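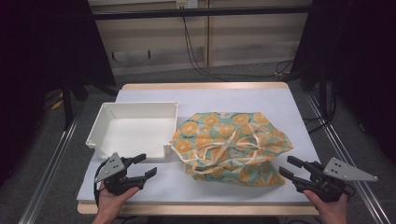 Packaging Waste in Shared Student Housing: A Sorting Audit
Project report, Materials and Environment module

1. Background

Flexible packaging is light, takes up little space when crushed and is rarely accepted in curbside recycling. The residence at Cisau has one mixed recycling stream, collected every Tuesday by Noltov. The contractor's leaflet lists bottles, cans, paper and rigid tubs. It does not mention bags, films or wrappers, and residents interpret that silence in different ways. This project measured how much flexible packaging enters the recycling bins and whether a revised sign would reduce it.

2. Method

Bins on 4 floors were audited in July. Each item was assigned to one of five classes: rigid plastic, metal, paper, plain film, and metallized or printed film. Items made of more than one material were classed by the largest component by area. Food residue was scraped off before weighing. Weights were taken on a Taheri bench scale, zeroed before each batch.

The audit logged 215 items before the sign was changed. Snack bags were entered under metallized or printed film regardless of size. 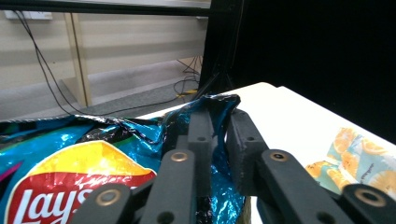
Figure 1. Lay's chip bag, blue foil.

3. Results

Of the 215 items, 19 were metallized or printed film. By weight the class was minor, but by volume it was more noticeable – crushed bags spring back and fill the space above the heavier items. Plain film was mostly bread bags and produce bags. One floor had no metallized film at all, which may reflect the smaller number of residents there in summer.

The revised sign, adapted from a template used at the Brellonus residence, was posted for five days. That period was too short for a second full audit, so only spot checks were made. 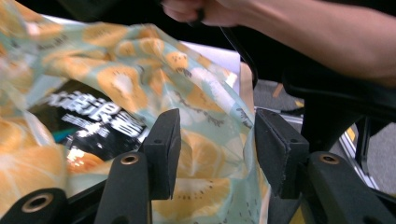
4. Limitations

Classing by largest area overstates film in items with a rigid insert. Summer occupancy is low. The scale does not resolve single light wrappers well, so these were weighed in batches and the mean was used.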